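15/04/2018

Up too late again, reading Zustora. The big Lukumay breakup piece - 234 comments already and most of them from people who clearly read the headline and nothing else. Still no proper age for the singer. One page says 27, the next leaves it blank. And the wedding was in Febuary or it wasn't, depends who you beleive.

Bathroom still to finish.

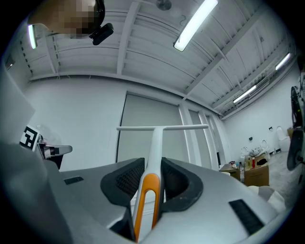
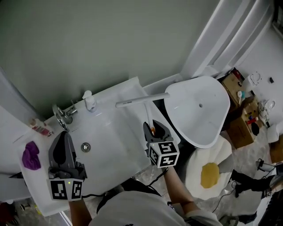

Rang my sister after tea. She reckons the whole split is made up to sell the Warnisik tour, and that they'll be back together before the last show. Maybe. Wouldn't be the first time.

Bustent says the house is up for sale too, no source given. Favourite rumour so far - that she kept the dog and he got the boat. Bed now.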